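Foros > Trabajo y oficios > Automatización en planta > Preparación de pedidos pequeños

Tema: Nos cambian las manos por pinzas (y de momento las pinzas las llevamos nosotros)

dirnar_turnodetarde escribió:
Abro hilo porque en el descanso ya no se puede hablar de otra cosa. Trabajo en Hevano, en la sección de muestras, donde llevamos toda la vida metiendo cositas en cajas con compartimentos. En marzo nos presentaron el proyecto Dirnar, que según la diapositiva «acompaña al operario en la transición». Lo de hacia dónde es la transición venía en otra diapositiva que no pusieron.

El acompañamiento consiste en que un par de compañeros por turno dejan su puesto y hacen la misma tarea con una pinza en cada mano, para que luego el brazo aprenda de las grabaciones. La cuota es de 90 repeticiones por turno. Llevamos 1047 y el encargado las canta como si fueran goles. Os pongo cómo es el puesto, que en el otro hilo había quien se imaginaba una nave espacial.

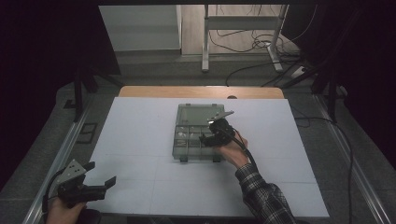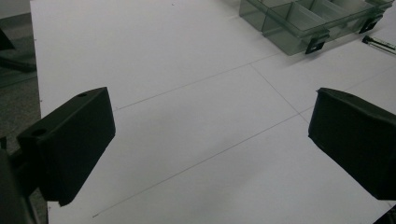
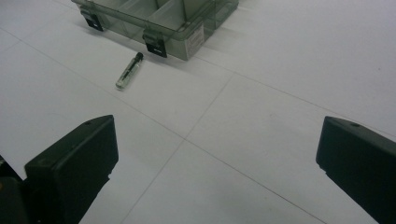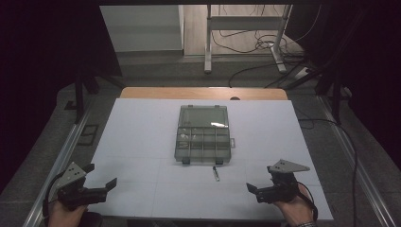
La primera semana acabé con las muñecas hechas polvo. Con los dedos tardo un suspiro en poner cada pieza en su sitio. Con las pinzas parezco mi abuelo enhebrando una aguja, y mi abuelo al menos podía soltar un taco, que a nosotros nos han pedido trabajar «con naturalidad». Lo que nadie ha aclarado es si esto es otra categoría o la misma de siempre con cables. En la nómina, de momento, la misma.

lambrechts_fan escribió:
Pues a mí me parece un puesto bastante apañado. Mesa despejada, una caja y a tu ritmo. Yo estuve tres años en una línea de envasado y habría firmado por eso sin leer la letra pequeña. Os quejáis de vicio.

dirnar_turnodetarde escribió:
A mi ritmo no, al ritmo de 90. Y la letra pequeña es justo lo que pido, que nos la enseñen.

Theano Giannakopoulos escribió:
Yo soy de la otra parte, monto células en Sandden. No con vuestro proyecto, así que no me tiréis piedras. Dos cosas. El dolor de muñeca hay que comunicarlo por escrito a prevención, hoy mismo, y pedir rotación. Aquí nadie pasa más de 25 minutos seguidos con las pinzas y los datos salen mejor, porque el cansancio también se graba. Y lo segundo: si un compartimento se os resiste, decidlo. Quien sabe por qué una pieza entra torcida es el que la ha metido mil veces, y eso en el despacho no lo tienen.

tornillo_suelto escribió:
Muy bonito. O sea, que además de enseñar al bicho gratis, le corregimos los deberes.

Theano Giannakopoulos escribió:
Gratis no debería ser. Si os piden criterio técnico, que lo paguen como criterio técnico. En mi empresa hubo que pelearlo y salió un plus. Pequeño, pero salió.

Aurelio Ventura escribió:
Discrepo con Theano en el orden. Primero el papel y luego los consejos. En Lambrechts fuimos muy colaboradores, lo explicamos todo, hasta los trucos, y cuando acabó la fase de grabación preguntamos por nuestros puestos. Nos regalaron una sudadera. La gente fue recolocada en devoluciones, que no es el infierno pero comparte calefacción. A nadie echaron, eso también lo digo.

lambrechts_fan escribió:
Entonces no fue tan mal.

Aurelio Ventura escribió:
La sudadera encogió.

dirnar_turnodetarde escribió:
Actualizo. He mandado lo de las muñecas por escrito y ya hay rotación, gracias, Theano. De la categoría dicen que se estudiará al llegar a 1388 repeticiones, cifra que no sé de dónde ha salido. Mi compañera propone que vayamos más despacio y mi compañero que vayamos más deprisa, y los dos por el mismo motivo. El domingo quedamos unos cuantos para redactar la petición.

Comentarios de los lectores (3)

marisa_almacen: Pedid también que conste quién ha hecho las grabaciones. A nosotros nos vino bien después.

Pep72: ¿Y los que no quieren grabar pueden negarse? En mi planta era «voluntario» y salías en el cuadrante igual.

elprimodelencargado: Menos foro y más repeticiones.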